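Taping Out a Practice Corner for the Gripper Challenge

Rustwood Robotics Club build notes, page 4

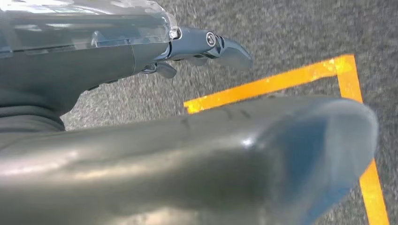 The gripper over the carpet, close to the inside corner of the orange tape.

If your club is getting ready for the Skerkudport meet, this is the best practice you can set up in one afternoon! All you need is a patch of carpet, a roll of bright tape and an arm that can reach the floor. We run this drill before every meeting now, and new drivers love it because they get to move the arm on their very first day.

What you need
Bright tape (orange shows up really well on gray carpet)
A long ruler or a carpenter's square
A few foam blocks
Your arm, with the gripper fitted and the stop button within reach

Step 1: Lay the corner
Vacuum first. Tape hates fuzz. Run one strip straight out, then set the square against it and lay the second strip from the end. Press it down with your thumb as you go - if you stretch the tape, it creeps back overnight and your right angle is gone. Don't overlap the ends into a big lump, either, or the fingertip will catch on it.

Step 2: Check the gripper
Power off for this one. Look at the bolt at the finger pivot and snug it up if it has worked loose. Then move the fingers by hand, if your model lets you, and feel for grit. Carpet fibers get everywhere, so keep a soft brush in the kit box.

Step 3: Find your hover height
Power up, go to the slowest speed and bring the gripper down over the inside of the corner with the fingers slightly apart. Stop well above the carpet and save that pose. Ours is called Lokach in the program, after the practice course it came from, and every run starts and ends there.

Step 4: Trace the tape
Follow the first strip out from the corner and come back. Do the same along the second. Go slow! Watch the rest of the arm as well as the fingertips, because the wide parts swing out farther than you think when the wrist turns. One person drives and one person stands by the stop button, so you need 2 people for every run.

Step 5: Add a block
Set a foam block just inside the corner. Come down from the hover pose, close, lift, and put it back with one side along the tape. We score it with the Sekiguchi sheet: 2 points for a clean pick and 4 for a square placement, with nothing off for taking your time. Our club record for one season is 134 points, and we would be thrilled to hear that somebody beat it.

When you finish, send the arm home before you switch off, and peel the tape back slowly at a low angle so it comes up in one piece.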